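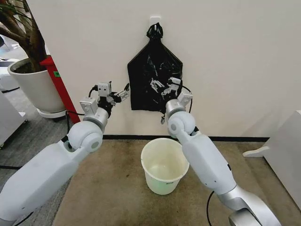

Kelechi Iyamu meint, Teleoperation sei doch bloß Videospielen mit schlechter Grafik, das könne jeder nach zehn Minuten. Kelechi, komm vorbei, ich halte dir den Platz frei 😄

Also Thread. Ich bringe seit ein paar Wochen einem zweiarmigen Roboter bei, wie man mit einem Müllbeutel umgeht. Vom Haken nehmen, aufmachen, in den Eimer damit. Ich steuere fern, beide Hände gleichzeitig, er zeichnet auf. 1/

Starre Sachen sind ein Traum dagegen. Ein Becher bleibt ein Becher, wenn man ihn anfasst. So ein schwarzer Beutel hängt platt an der Wand, glänzt je nach Licht überall woanders, und sobald ein Finger drankommt, hat er eine neue Form. 2/

Und ich spüre ja nix! Ich sehe nur das Kopfkamerabild und muss raten, ob ich Folie zwischen den Fingern habe oder Luft. Am Anfang habe ich ständig zu fest zugedrückt, weil ich dachte, da ist noch nichts. War aber. 3/

Was mir geholfen hat: eine Hand zuerst. Rechts unten an die Folie, kurz warten, dann erst links nachkommen. Wenn beide gleichzeitig losziehen, schaukelt der Beutel und ich jage ihm hinterher wie einer Katze. 4/

Stand heute: 746 Demos aufgenommen. Behalten habe ich weniger, 41 sind gestern Abend allein beim Durchschauen rausgeflogen. Meistens, weil ich mittendrin gezögert habe. Das Zögern lernt er nämlich mit, und dann steht er da und überlegt genau so blöd wie ich 🙈 5/

Yutong Cheng macht die gleichen Demos in der halben Zeit und völlig ruckelfrei. Ich habe gefragt, wie. Antwort: »Nicht auf die Finger gucken, auf die Folie.« Ausprobiert, stimmt, nervt mich trotzdem. 6/

Frage kam noch, warum wir die Arme nicht einfach direkt mit der Hand führen. Haben wir probiert. Mit einem Arm ganz angenehm. Mit zweien hast du keine Hand mehr übrig für die Greifer, und dein eigener Kopf hängt dauernd vor der Kamera. Für grobe Wege gern, für Folie nehme ich lieber die Fernsteuerung. 7/

Schwierigste Stelle ist übrigens das Öffnen. Die beiden Lagen kleben aneinander, und ich reibe da mit den Fingern rum wie an der Gemüsetheke im Supermarkt. Anlecken geht ja nicht. Falls jemand einen Trick hat, her damit, meine Antworten sind offen!! 8/

Nächste Woche variieren wir die Startposition, Haken mal höher, Eimer mal weiter links. Im Oktober soll er das dann ohne mich versuchen. A-yeong Hyun hat schon Kuchen dagegen gewettet. Ich habe dagegengehalten und übe jetzt weiter. 9/9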